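Ludemcombe Household Advice Service
Workshop and Home Tips: Hand-Held Gripper Kits on Loan

The Gethin kit is offered by Trarport to households and small workshops that wish to record everyday handling tasks for robot training. It consists of a pair of hand-held grippers with marker cubes, and it is lent with a charging lead and a printed guide. The advice below was compiled by Ashton McPhee following a period of use at the Rernton workshop, and was last revised on Apr 14, 2021.

Most difficulties reported to the Service concern small, flexible items. Cables, cords and thin wire are harder to pick up than boxes or tins, and a little preparation of the table saves a good deal of time.
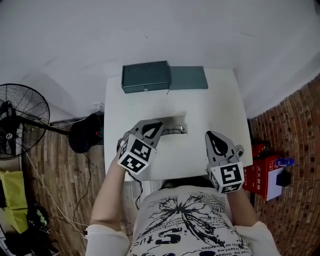
CABLES AND SMALL PARTS

Work seated where possible, with both forearms free to reach across the table. A wire coiled in a shallow recess should be approached from above, with the jaws tilted towards it. Close the fingers slowly. If the coil shifts, open fully and begin again – chasing it round the tray tends to tighten the loops.

Keep the second gripper to one side until it is needed. Its marker cube should remain uncovered by sleeves or cuffs.

Larger items, such as lock boxes, are best kept at the far end of the table while cable work is in progress. Any lead running from a gripper should be allowed to hang down clear of the knees.

The finger pads deserve regular attention. Their surface is textured and will collect lint and fine dust. Wipe with a barely damp cloth and leave to dry before use. Do not use washing-up liquid, which leaves a film.

A thin black wire is easily lost to view between dark pads. Users are advised to work over a pale surface and to look through the gap between the fingers before closing them.

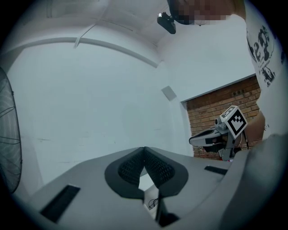
HIRE AND CHARGES

The kit may be hired for £237 per month, with a minimum term of 2 months. Outright purchase is £2,265 for the standard set and £3,575 for the set with spare pads and a carrying case. In the opinion of the Service, the standard set is sufficient for most homes. Spare pads may be ordered separately, although delivery was slow when requested last July.

Kits should be returned clean, with leads loosely coiled and tied. Bookings are taken at the Rernton workshop desk.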